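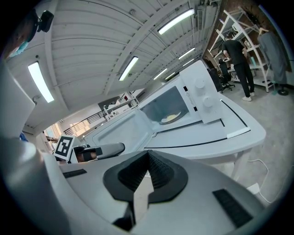 2 min read

Drawing and the public purse

November 2021

The decision by Urnwood to close its drawing collection to casual visitors has been presented as a matter of storage. Works on paper are sensitive to light, the argument runs, and the present rooms were never designed for them. Both points are correct. Neither explains why a collection of 3000 sheets, most of them bought with public money, should now be seen only by written appointment.

Drawing has long been treated as the junior partner of painting. It is shown in corridors, described as preparatory and insured for less. Yet many artists work in ink or pencil for the whole of their careers, and their finished work deserves to be judged as finished. A pen line cannot easily be scraped back or painted over, and the viewer who stands close to one sees each decision the artist made.

The gallery at Tundutholm has taken a different course. It keeps a single small room for works on paper, changes the display every 16 weeks and holds the lighting at a low level throughout. Up to 200 drawings a year are shown in this way. Visitors may find the room dim at first, but attendance has held steady and the sheets are rested properly between showings.

It will be said that Tundutholm has the staff for such a programme and that Urnwood does not. The Costigan bequest, however, was given expressly for the display of drawings, and its income has gone unspent for two years. The trustees should publish the terms of the bequest and state how they intend to meet them.

There is also the question of living artists. The open studios at Plorkadton produce a good deal of serious work in ink each year, much of it concerned with streets, markets and crowded interiors. Very little of it enters a public collection. A museum that does not show drawings has small reason to buy them, and artists who depend on such purchases will turn to other materials or to other towns.

A modest rotating display could open at Urnwood by May. The appointment system should remain for researchers who need longer with a particular sheet. Everyone else should be able to walk in.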